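Doswood Mending and Making Circle - News for Members

2020-11-11

Sorting out the button tin

Those of you who have been with us a while will remember the big button tin, and you will also remember how long it took to find anything in it. Lucrezia Dal Bello once spent most of a Saturday morning looking for a fourth shirt button to match three she already had, and went home with a toggle. Well, the tin has finally been tipped out on Tiziana Bassi's dining table, and she and Rosario have been going through it a handful at a time, with tea.

They have got as far as shirt buttons, coat buttons, and a very large family of snaps. There are up to 200 hooks and eyes still tangled together in a jam jar, and if anyone has patience and a good lamp, Tiziana would love to hand that jar over to you.

Everything is going into small drawers from now on. We talked about jars and we talked about envelopes (Thomas Orlandini was very fond of the envelopes), but with drawers you can see what you have through the front, pull out the one you want, carry it over to your chair and put it back when you are finished. Please do put it back! We will hold off on labels until the sorting is done, as Rosario keeps changing her mind about whether shank buttons deserve a place of their own. I think they do, for what it's worth.

If you have odds and ends at home that you would like to add, we are short of bra hooks, small black snaps and plain white buttons in the 14 millimeter size. We have plenty of brass blazer buttons - really, plenty - so please keep those. Drop things off on Tiziana's porch in a bag with your name on it, and knock if you'd like to say hello from the steps.

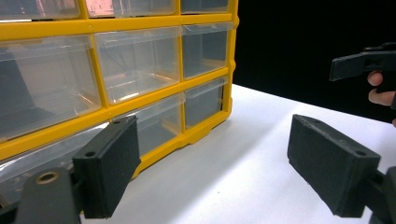 Wool swap

Somtochukwu Ugwu is collecting leftover yarn again, any color and any weight, as long as it is wound into a ball. She has eight bags of it already and says there is still room in the hall closet.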